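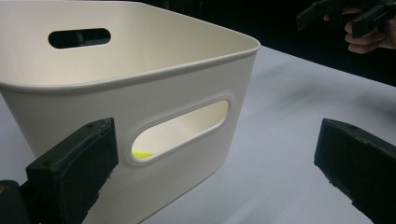
Cream storage bin, the kind with a handle cutout.

Progress report to the Cluditz Fund
Arancibia Dance Hall Music Project, Bernen

Hello again, and thank you for the extra week. I know the form asks for a page on outputs and a page on spending, but you said on the phone that you'd take it in plain words, so plain words it is!

When I last wrote, the sheet music from the Arancibia was still upstairs over the old coat check, stacked on the floor and on top of the radiator covers. It has all been moved now. We have the back reading room at the Bernen library until the end of the grant, and I work there most afternoons and all day Wednesday, when the library is closed to the public and I can spread out over every table in the place.

The big number you'll want is 295. That's how many arrangements have been cleaned, put in order and written up in the catalog so far. By "arrangement" I mean the full set of parts for one tune, so a waltz with a piano part and a stack of horn parts goes in as a single entry. I changed my mind on this early on (the first draft of the catalog had every sheet on its own line and it was a nightmare to read), and I'm much happier with it this way. If a part is missing, the entry says so. Second trumpet is missing a lot. I have no theory.

The cleaning is slow and I underestimated it in the application. Most sheets only need a soft brush, but the ones from beside the window have mold along the bottom edge, and those get bagged and dealt with separately near the open door with a mask on. I can do a clean set in an hour or so. A moldy set can take me the whole afternoon, and after that I don't want to look at another foxtrot. I've put the worst sets to one side until July, when I can work with all the windows open.

What I love, and what I didn't see coming, is the pencil. The players wrote all over their parts. There are cuts and repeats, of course, but also little notes to each other, the price of a tire, a drawing of a duck, "SLOWER he is old" over the last chorus of a polka. The dates are the really useful bit. Somebody in the saxophone section had the habit of writing down the night and the weather at the end of a tune, and from those I've been able to work out which pieces the band was playing in the same season. I've added a column to the catalog for pencil notes and I'm copying them in exactly, spelling and all. The duck just says "duck."

We held two listening evenings, both in the reading room. At the first one a pianist played through a handful of the waltzes on the library upright, which needs tuning and got a few laughs. For the second we had four players and it sounded so much fuller, I could have cried. People who used to dance at the Arancibia came to both, and a woman in the front row sang the words to a tune I had down as an instrumental. I wrote them out with her afterward over coffee. They're in the catalog now, with her permission.

Spending. Folders and tissue came in a bit under what I'd planned. Scanning came in over. The shop in Turby that quoted us for the large sheets has changed its prices, and I've asked them to hold the old rate through the summer, but I don't have an answer in writing yet. If they say no, I'd like to move the leftover folder money across to scanning. Could you let me know if that needs a form? The receipts are in the envelope with the signed copy of this report. The bus fares to Turby are on the back of the shop's receipts, sorry, I ran out of paper.

Behind schedule: the website. I've got the text for the first pages and a fair number of scans, and no design to speak of. The library has offered us space on its own site and I'm leaning toward saying yes. It won't be fancy, but it'll still be there after the grant ends, and the staff already know how to update it.

Also behind: copyright. Some of the tunes are printed arrangements from publishers and those can be listed but not shown. The handwritten ones are trickier. I've set up three groups in the catalog (fine to show, not fine, don't know yet) and the last group is still bigger than I'd like.

Next up are the moldy sets, then the tangos, which I've been saving for myself. I'd also like to do one more evening in the fall, with dancing this time if we can get the floor of the Arancibia for a night. The owners haven't said no. I'll send you the date as soon as there is one, and please do come, the library makes very good cake.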